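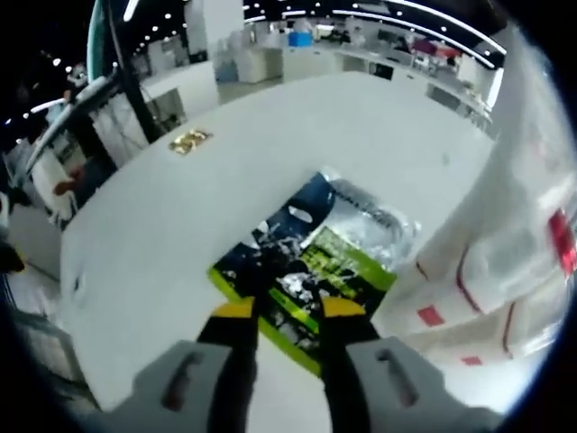

What does a table clearer do all shift?
Clears snack packets and cups off the shared tables, sorts what can be kept from what goes in the trash, wipes down, and puts the room back the way the next group expects to find it.

Table and Snack Area Attendant (part-time)
Sareo, Turholm office
Posted 20/05/2026

Sareo runs shared office floors for small companies. At Turholm we have two open floors where people eat, meet and work at the same white tables. We are hiring two part-time attendants to keep those tables clear and the snack shelves filled.

The job is light work but steady. People leave things behind: a half-full bag of chips, a foil wrapper, a cup nobody wants to claim. Packets that are still sealed go back to the shelf. Anything opened goes in the trash unless there is a name on it, in which case it goes in the named bin by the sink until the end of the day.

What you will do

Clear and wipe each table after the morning, lunch and afternoon breaks
Collect cups and glasses, wash the reusable ones and throw out the rest
Check dates on snacks and bring older packets to the front of the shelf
Fill in the restock sheet and hand it to Zoriana Hordiienko before you leave
Water the small table plants twice a week – they stay on the tables, please don't move them to the windows
Report spills on the floor right away

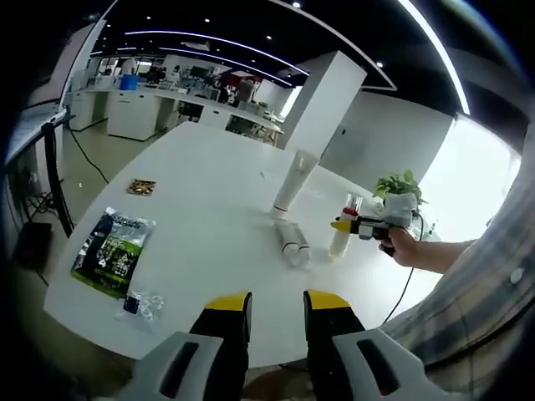 One of our shared tables at Turholm, with cups, snack packets and a potted plant.

Papers, notebooks and anything with a cable stay where they are. Wipe around them. If a table is in use, leave it and come back later. Most people will lift their things for you if you ask.

Hours and pay

Shifts are four hours, mornings or afternoons. Please say in your application which you prefer. You will work with one other attendant on most days, and Rostyslav Semeniuk makes the schedule. It goes out in the middle of the month for the month after. Swaps are fine as long as he has them in writing.

Pay is hourly and is paid every two weeks. We will give you the rate before the interview. Snacks and hot drinks during your shift are free. Staff parking is behind the building, and there is a bike rack at the side entrance.

What we ask for

You don't need experience in cleaning or food service. You need to be on time, able to stand and walk for most of a shift, and comfortable lifting a full box of drinks from the floor to a counter. You should be able to read ingredient labels in English, as we keep snacks containing nuts on a separate shelf. Experience in a school cafeteria, hotel or cafe is useful.

We supply gloves, cloths, spray and an apron. Wear closed shoes with a sole that grips. Please tell us about any skin reaction to cleaning products so we can order something else.

Training takes two shifts. On the first you follow another attendant through the full round. On the second you do the round yourself, with someone there to answer questions. Both are paid at the normal rate.

How to apply

Send a short note with your name, phone number, preferred shift and the earliest date you can start. A resume is fine but not required. Address it to Khrystyna Kovalchuk, Sareo, Turholm office, or leave it in an envelope at the front desk. Interviews take 40 minutes and include a walk through both floors.

If you applied to us before and were not hired, you are welcome to apply again. Write "Table attendant" at the top of your note so that it doesn't get mixed in with the front desk applications.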